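Chapter 4
Walking to the Saint: How Pilgrim Towns Work

I got to Mendonça the wrong way, by bus. Everybody I met there asked how long I had walked, and when I said I'd come on the 2:15 from the coast they were very kind about it and changed the subject. So that was my first lesson in pilgrimage, and it cost me the price of a ticket.

The town sits at the top of a long ridge, with the river on one side and olive terraces on the other. For most of the year it's a sleepy place with one bakery and a post office that opens when it feels like it. Then September comes and the feast of the well begins, and for nine days you can't find a bed, a chair or a quiet corner anywhere! The year I went, the shrine office had 3402 names in its book by the last evening, and those were only the people who bothered to stand in line and sign.

In the first three chapters we looked at what makes a place holy: a grave, a spring, a story about somebody who saw something. In this chapter I want to come down to street level and look at the town that grows up next to the holy place. Who feeds the pilgrims? Who owns the beds? What happens to the side streets when the main one fills up with candle stalls?

I'll use three towns all the way through, so you may as well meet them now. Mendonça you know already. Emirora is much bigger and lies in flat country, with a railroad station the pilgrims pour out of (some of them kiss the platform, which I found very moving the first time). Bimance is tiny, an island chapel you can walk to at low tide if you watch the clock. I did not watch the clock, and I spent six hours in there with a thermos and a family of five from the mainland who sang beautifully.
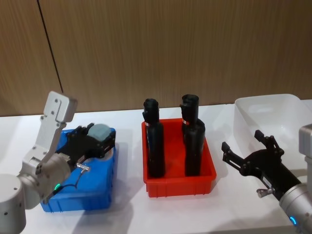 Figure 4.1 Robot arm with a two-finger gripper, holding a gray-blue object over a blue crate.

My guide in Emirora was Natanael Evangelista, whose family has rented rooms to pilgrims for longer than anyone has kept receipts. He walked me down the old road from the station to the shrine and made me read the doorways. A carved shell or a small lamp over the door meant beds. A plain cross meant soup. A lot of those doors lead to phone shops now, but the carvings are still up there, and once you've learned to spot them you'll never get down that street in under an hour.

He also talked me out of an idea I'd carried around for years. I used to think the trade came later and spoiled things – first the pure shrine, then the souvenirs. But the oldest paper he could show me was a quarrel over who could sell bread on the shrine steps, and it's older than the present church. Keep that quarrel in mind when we get to section 4.3.

Before you read on, take out a map of any pilgrim town you like. Find the shrine, then find the place where people arrive, whether it's a gate, a dock or a parking lot. Draw the shortest line between them with a soft pencil. We'll start section 4.1 on that line, with the people who live along it.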